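Ticket 271: Hand-held grippers, restocking and water tasks
Site: Sostora, second floor workroom
Opened by: Godfrey Tanui
Assigned to: Zoltán Fodor
Status: Open, waiting on parts

October 19, 2025, Godfrey writes:

Hello Zoltán, and thank you for picking this up so quickly after the last one! I'll try to keep it short, though you know me by now. Two things are bothering the team. The right-hand unit loses tracking for a second or two at a time, mostly near the floor, and the Minon software then throws out the whole recording. The second is more of a people problem. Folks who used to change the water and put supplies away without a thought now do it with a gripper in each hand, so the robot can learn the job from them, and by late afternoon their wrists are sore.

I've put in views from both units and one from the head camera.
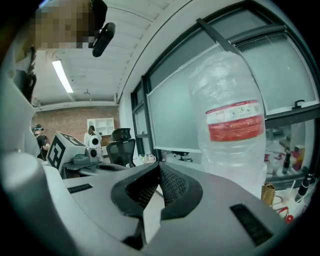
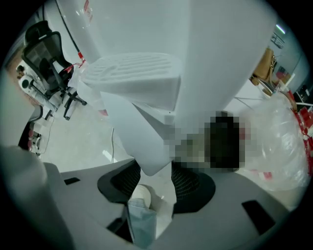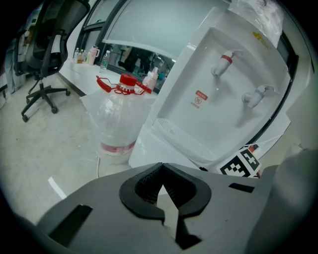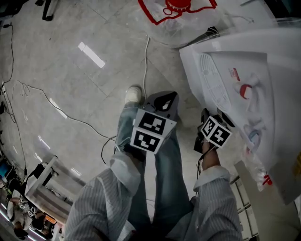

Restarting the Minon software helps for a little while. I've also swapped the cable on the right unit with the spare from the Handard drawer, and I wiped down every marker with a dry cloth. No change from either, I'm sorry to say.

Zoltán replies:

Godfrey, no need to apologize for the length, it saves me asking. I went through the log for the right unit and found 12 dropouts in 100 recordings. The left unit had none, so I don't suspect the room lighting. Could you please trade the marker cubes between the two units and record 4 more tasks down low? If the dropouts move to the left hand, it's the cube, and I'll order a new one from Chaturvedi.

As for the wrists, please let people stop when they're sore. The Minon timer was set in April, when everyone was doing short tasks on a tabletop, and it's too long for lifting and reaching. I can shorten the sessions from my end today.

Godfrey writes:

Cubes traded, and the dropouts followed the cube over to the left hand. I was so pleased I told the whole room. The shorter sessions are going over well too, although a couple of people asked me (quite fairly) whether they'll still be needed once the robot can handle the water by itself. I told them what I was told, that the hours go to the front desk and the stockroom, and that I'd get it in writing. Is there anyone on your side who has seen how other sites handled that? I'd be glad of a phone call.

Zoltán replies:

New cube ordered. Keep the bad one on the left unit until it comes and don't record any low tasks with it. I'll call you after lunch about the other matter.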